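Ticket: left gripper lets go when both arms lift together
Site: Skerkow
Opened: May 18, 2023
Priority: was low, now "please"

Summary: On two-arm fabric jobs the left gripper opens by itself partway through the lift. The log says "grip confirmed" the entire time. I admire the confidence.

What we ran: the Lema fold routine, stock settings, black fabric, white table. Out of 26 lifts it dropped the left corner on 16. The right arm has a clean record and is being insufferable.

Tried so far:
- Restarted the controller. Twice, out of superstition.
- Recalibrated both grippers with the Flinen tool.
- Lowered lift speed. It now drops things more gracefully.
- Ran single-arm grasps on a rigid cylinder. No drops.

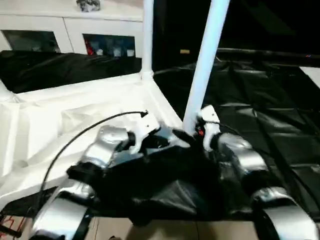 Two-arm hold on the fabric. 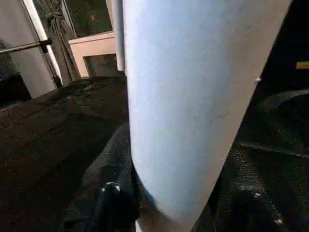 Rigid objects being fine made me suspect the force threshold, so I raised it in 4 steps. No change until the last one, when the gripper stopped closing and threw a position error instead. Put it back.

Next I pulled the raw current log. The left side reads a flat 4,000 from power-up, whether it's holding something or not. So "grip confirmed" is a constant, and the release is probably the watchdog noticing that the value never moves. Can't prove that from here.

Left cable reseated at the arm end, same reading. I haven't opened the base and would like someone at Stollden to say yes in writing before I do.

Status: waiting on Stollden. Two-arm lifts are locked out until then, single-arm work continues.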